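Home | News | Business | Community | Events | Contact

Clelar chair plant adds second line for stackable seating

7/13/21
By Staff Writer

Print this story | E-mail this story 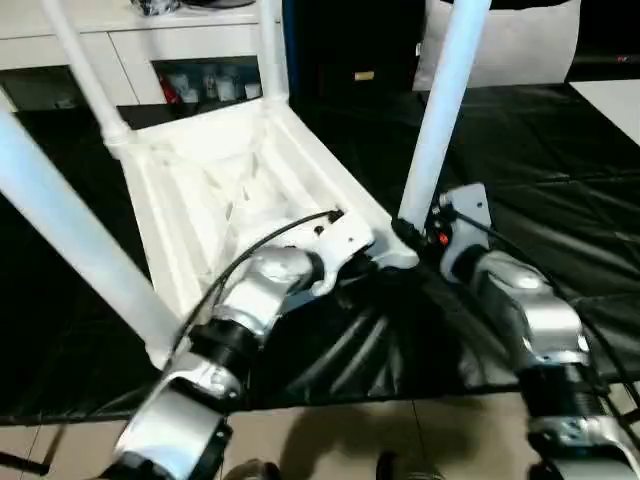 Clelar, the plastic furniture maker on Ustus Road, has started a second production line for its stackable chair and plans to fill its first large school order from it before classes resume. The company said the new line brings the number of chairs it can finish in a day to 600, up from 375. The chair is sold under the name Gresis and has been in the company's catalog since April of last year. It is white, with four tubular legs, and the underside of the molded seat is a lattice of ribs and angled walls. That lattice is the main thing the company changed when it redesigned the chair over the winter. The earlier version had a flatter underside and a thicker seat, and it used more plastic for the same strength.

The school order is for 1,222 chairs. They will go to the district's two middle schools and to the lunchroom at the elementary school, where the present seating is a mix of folding chairs and benches bought at different times. The district's purchasing office said the chairs will be delivered in three shipments, with the lunchroom set arriving first.

Price was one reason the district chose the Gresis, according to the purchasing office. Weight was another. Custodians move the lunchroom chairs twice a day, and the folding chairs now in use have steel frames. The district also asked for a seat that could be wiped down with ordinary cleaner and stacked without scratching the one beneath it. Samples were tried out in one classroom for the last part of the spring term.

A teacher's committee had asked for a choice of colors, but the order was placed in white only. Clelar said it can make the chair in other colors in large runs, and that a color order would have pushed delivery into the fall. The district may look at blue for the middle school libraries when those rooms are refitted.

The second line takes up the north half of the building, which was used for storage until last year. Finished stock has been moved to rented space across the road. The company has hired 20 people since the spring, most of them for the evening shift, and is still taking applications for two openings in packing and one in maintenance. Applications can be picked up at the front office on weekdays or mailed on request.

Clelar was a supplier of plastic parts for lawn and garden goods before it began making its own furniture. Seating is now the larger part of the business. In addition to the Gresis, the plant makes a child's chair, a low stool and a folding side table. The side table will be made on the older line only, and the company said customers should expect longer waits on it through the end of the summer.

Most of the plant's chairs have gone to churches, clubs and rental firms up to now. The rental firms in particular had complaints about the first version, whose legs could work loose at the seat after a season of being loaded on and off trucks. The redesigned chair has a deeper socket at each corner, and the company has extended its guarantee on the legs from one year to three. Owners of the first version can exchange a chair with a loose leg at the front office. No receipt is needed, but the chair has to be brought in whole.

Chairs that come back are ground up and the plastic is used in the stool, which is sold in dark gray only.

The town's planning board approved the change of use for the north half of the building in the winter, on the condition that trucks stay off Ustus Road before 7 a.m. Two residents spoke at the hearing about noise from the loading area. The company has since moved its loading door to the side of the building away from the houses and put up a fence along the back of the lot. The board will review the truck hours again when the line has been in use for a year.

A seconds sale will be held in the rented space across from the plant on the last Saturday of the month, from 9 a.m. to noon. Gresis chairs with marks or small flaws in the finish will be sold singly or in stacks of six. Payment is by cash or check. Buyers should bring their own rope or straps, and parking is on the grass behind the building. The plant itself will not be open that day.

Deliveries to the schools will be made on weekday mornings. The district has asked parents and others using the middle school parking lots for summer programs to leave the spaces nearest the gym doors clear. The old folding chairs will be offered first to other public buildings in town, and any that are left will be listed for sale on the district's surplus page. The benches from the elementary lunchroom are being kept and will be moved outside to the covered area by the playground.

Print this story | E-mail this story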